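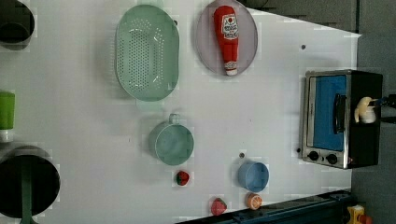

A colander, a plate and a toy strawberry on a white tabletop.

Ward Boundary Review: Frequently Asked Questions

Last updated August 10, 2018

The Town of Brarnby is reviewing the boundaries of its municipal wards. The answers on this page are provided for general information. Where an answer differs from the terms of reference adopted by Council, the terms of reference apply.

What is a ward boundary review?

A ward boundary review examines how the municipality is divided for the purpose of electing councillors. It considers whether each ward contains a reasonable share of the population, whether the lines follow features that residents recognize, and whether established neighbourhoods have been kept together. A review may recommend new boundaries, or it may recommend that the present ones remain.

Why is the review taking place now?

The existing boundaries were adopted in 2000. Most of the housing built in Brarnby after that year is in Gomwood Ward, and the difference in population between Gomwood and Polat wards now exceeds the limit set out in Council policy. Under that policy, a review must begin once the limit has been passed.

Who is conducting the review?

Council has appointed Najwa Hourani as independent reviewer. Ms. Hourani has not held elected office in Brarnby and does not live in the municipality. Durkitex has been retained to prepare maps and population tables. The firm has no role in making recommendations.

Staff in the Office of the Clerk provide administrative support, including the booking of rooms, the receipt of submissions and the publication of documents.

Will the number of councillors change?

No. Each ward elects two councillors at present, and this will continue. The size of Council and the method of electing the mayor are outside the terms of reference. Submissions on those subjects will be acknowledged, but the reviewer cannot act on them.

Which options are being considered?

The discussion paper sets out 2 options, together with the existing map for comparison.

Option 1 moves the boundary between Gomwood and Polat wards west to the rail line. It would transfer 2082 residents from Gomwood to Polat. The remaining boundaries would stay as they are.

Option 2 follows the creek as far as the county road and then turns north. It transfers fewer residents, but it also affects the hamlet at the north end of Polat Ward, where 99 households would be placed in a different ward from the school and the community hall.

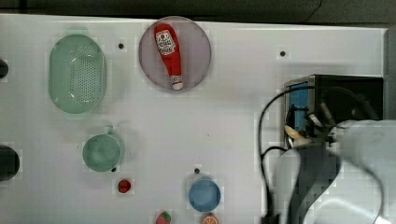 Neither option has been endorsed by Council or by the reviewer. Residents are free to support one of them, to suggest changes, or to put forward a different arrangement altogether. A suggestion that alters one boundary should take into account its effect on the ward next to it.

How is population measured?

The review uses total population, including children and residents who are not eligible to vote. Councillors represent all residents of a ward, and the terms of reference direct that everyone be counted. Projected growth is considered only where a plan of subdivision has received final approval.

Seasonal residents are shown in a separate column of the population tables. The reviewer may take them into account, but must explain in the final report how this was done.

How can I make a submission?

Written submissions may be sent by mail, delivered to the front counter at the municipal office, or sent through the form on the Town's website. They should be no longer than 2000 words. Maps and tables do not count toward this limit.

Residents who would prefer to speak may register for one of the public sessions to be held in September. Each speaker will be given the same amount of time. Registration is handled by Samer Moussa in the Office of the Clerk, who can also arrange an interpreter or a large-print copy of the discussion paper on request.

Must I live in Brarnby to take part?

No. Property owners, business operators and community organizations may also make submissions. All participants are asked to state their connection to the municipality and, where they can, the ward in which their home or property is located.

Will my submission be made public?

Yes. Submissions will be published with the author's name. Street addresses, telephone numbers and email addresses will be removed first – authors need not do this themselves. Anonymous submissions will not be considered. A person with a serious concern about being named should speak to the Clerk before sending anything in writing.
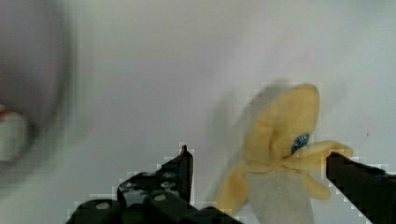 Published submissions remain on the website until Council has made its decision, after which they are kept with the records of the review. They may be viewed at the municipal office during regular hours.

Can I change a submission after it has been sent?

A revised version may be sent at any time before the closing date and will replace the earlier one. Please mark it clearly as a revision. Submissions received after the closing date will be placed on file and will not be considered in the final report.

What happens after the public sessions?

The reviewer will prepare a final report with a single recommended map. The report will be presented at an open meeting of Council. Council may adopt the recommendation, reject it, or return it to the reviewer with written reasons. It may not draw a map of its own during the meeting.

If new boundaries are adopted, they will be set out in a by-law. Notice of the by-law will be posted on the Town's website and at the municipal office.

When would new boundaries take effect?

New boundaries would not apply to the coming municipal election, which will be held under the existing map. They would first be used at the regular election after that. A by-election held in the meantime would also follow the existing map.

Will a change of ward affect my property taxes or services?

No. Tax rates, waste collection, snow clearing and library services are not set by ward. School catchment areas are decided by the school board and are not part of this review. A resident's mailing address will also remain the same.

Where can I see the maps?

Printed maps are on display at the municipal office and at both branches of the library. Copies may be requested from the Office of the Clerk at no charge.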